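Teaching the tidy-up

I promised a few of you an update on the new job, and it has taken me far too long, partly because I come home in the evening and want nothing more demanding than soup. But it is June, the windows are open, and I have a pot of tea beside me, so off we go.

For anyone who missed the last post, I am now one of the people who shows robots how to do things. The project is called Rornari and it is all about household chores, which made my mother laugh for a good long while (she remembers the state of my bedroom). You stand at the controls with a handle in each hand, and whatever your hands do, the two arms do as well, only a little later and with a great deal less grace. Every go is recorded, and the recordings are what the robot learns from. We want 1,000 good ones of the tidy-up task before the summer is out. I have done 76, and I am quietly proud of nearly all of them.

The tidy-up task is rubbish off the floor and into the bin. I thought it would be the easy one! My first week I chased the same ball of paper over the tiles until my shoulders ached. Paper is a devil, you see. Squeeze too early and you only push it along, squeeze too late and the fingers knock the floor, and all the while you have to remember that you can't feel any of it and must go by your eyes.

Georges Azar, who trained me, has a lovely patient way of standing behind you and saying "slower" in the tone other people use for "well done". It was Georges who got me to use the left arm properly. I had been leaving it dangling while the right did all the work, and he suggested I take hold of the bin by its rim and keep it there, so that I always knew where it was. My drops got tidier that same afternoon.
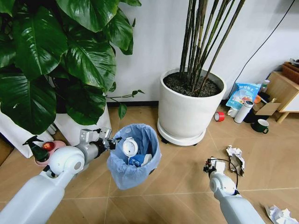 What I've learnt so far

Mess has to be proper mess. We put out mugs, snack bags, a bit of tape, crumpled paper, whatever is to hand, and then we move it all about between goes so the robot doesn't simply learn one spot on the floor. I have become quite fussy about crumpling.

Go round the plants, and give them more room than you think they need. I brushed a leaf with an elbow joint in my second week and said sorry to it out loud, with two colleagues listening.

Bin bags want to come with you. If the fingers have closed on the plastic as well as the rim, open them wide and wait a moment before you draw the arm back. I lost 8 recordings in one morning to being in a hurry about that.

And take breaks. I do 27 minutes and then walk round the car park, an odd number that I settled on by accident and now can't give up.

Next month we start on laundry, and Georges has already warned me about socks. If any of you have a good way of pairing them that could be done with two fingers on each hand, do leave me a comment.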